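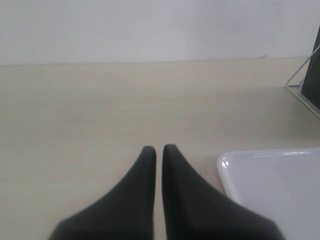

The Wovach Muden is a 35 watt practice amplifier for electric guitar, made for bedrooms, teaching rooms and small rehearsals. It has one speaker, two channels and a headphone socket that cuts the speaker when in use. The cabinet comes in cream or in a matt charcoal close to the dark grey of the two blunt fingers in the photo. Both colours cost the same. The speaker cloth is black on either one.

The clean channel stays clean until well past half volume. The drive channel has its own gain and level knobs, and the two channels share a three-band tone control. There is no built-in reverb. If you want it, use a pedal in the effects loop on the back panel.

Price: £269 including VAT
Stock: charcoal in stock, cream due in May

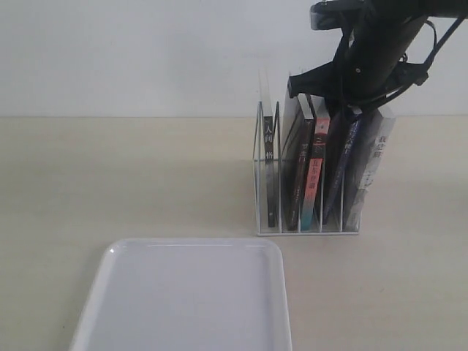
What is in the box

Amplifier, mains lead, printed manual and a single-button footswitch for changing channel. The footswitch lead is fixed. A padded cover is sold separately, and the cover for the older Wovach Narnivum does not fit.

Controls and sockets

Front: input, clean volume, gain, drive level, bass, middle, treble, headphones.
Back: effects send and return, footswitch, aux in, mains switch.

The aux input is for playing along with a phone or music player. It bypasses the tone controls, so set the level on the phone first and then bring the guitar up to match.
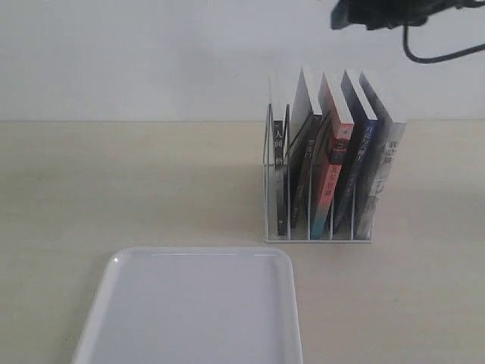

It also works through the headphones, with the guitar and the track heard together. There is no Bluetooth.

Guarantee and repairs

Three years on parts and labour, excluding fuses and knobs. Repairs are done at Mthembu Music, who fit original parts only. Please email before sending an amplifier back and quote the serial number on the back panel.

Order code: 146-CH (charcoal), 146-CR (cream)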